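Keeping Small Things in Order: Storage in Shared Student Rooms

Project report, spring term

1. Why we chose this subject

In the Nusturow residence two students share one room, and the desk is the place where everything lands. We wanted to know if a small open shelf on the desk helps people to find their things faster. Our group asked 29 residents to answer a short form in May. A shelf of black wire mesh with light wooden boards was the type we had most in mind, as air and light pass through the sides.

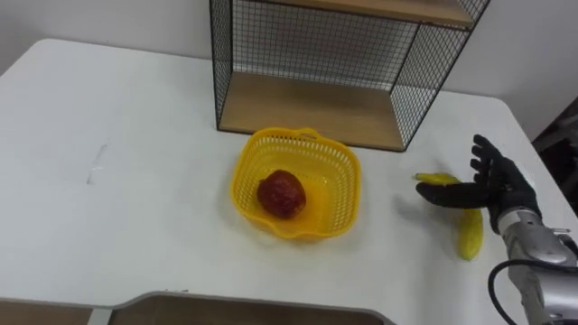
2. How we worked

Each resident wrote down for five days how many minutes they spent looking for keys, chargers or papers. After this they used a desk shelf for the same number of days and wrote again. We did not tell them how to arrange it. The Flelby building joined later, so its answers are kept apart in our table.
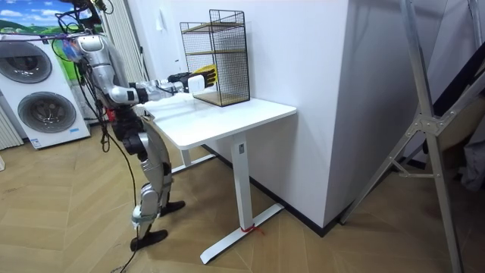 Some forms came back with empty lines, and we decided to leave these lines out and not to guess. One more difficulty was the word "looking" — for some residents it included cleaning the desk, for others not. We should have explained it better at the beginning.

3. What we found

Before the shelf, a resident lost around 30 minutes in the five days. With the shelf the time was shorter for most, but papers stayed a problem, because they slide to the back and are forgotten there.

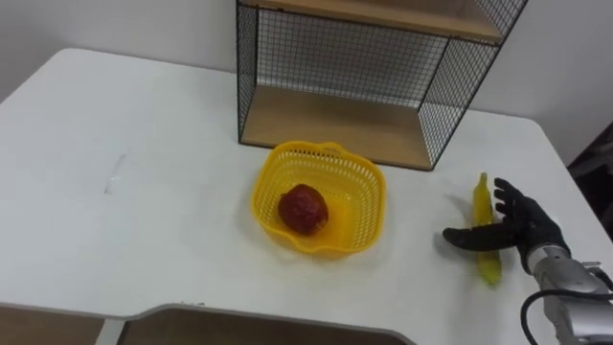
4. What we would change

Next time we would ask for a longer period and add a question about drawers.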